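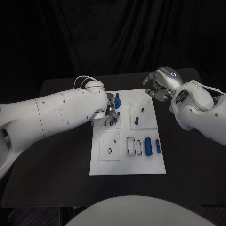 October 31, 2023

3 min read

Search this diary Type and press Enter

Today I continued with the comparison of the two hands. On the left arm there is the parallel gripper, on the right arm the humanoid hand from Vudodik. The task is the peg board, with the small blue pegs and the white plates, the same board we used in June.

I began with the left side. With the gripper I did 18 attempts and 11 were good. The misses were nearly all of one sort: the peg comes down slightly tilted, touches the plate and turns between the fingertips. I lowered the closing force two times and it became a little better, but then the peg slipped. I think the fingertips are too smooth. I wrote to Dasidbridge to ask for the softer pads, which they promised already in summer.

The humanoid hand is another story. It can take the big cylinder in a natural way, and I like to watch it. For the short pegs it is too slow, and the thumb hides the peg from the head camera exactly when I need to see it. I tried to turn the wrist more, then the forearm came too near to the other arm and the Noltik controller stopped everything. I lost most of the time before lunch with this. The safety distance was set to 100 mm – I had forgotten that I changed it myself.

In the afternoon I repeated the left side at lower speed. The log can hold up to 900 lines and then it writes over the old ones, so I lost the first runs. I must save it more often.

My opinion this evening: for pegs the gripper, for the cylinders the hand. Biswas wants one answer for both, and I don't have it yet. Tomorrow the pads question again, and I will move the right arm to a different rest position before I start.

My neck hurts. It was raining when I walked home.

Recent entries
Calibration of the head camera, second try
The Noltik update and what it broke
First day with the Vudodik hand
Notes from June – the peg board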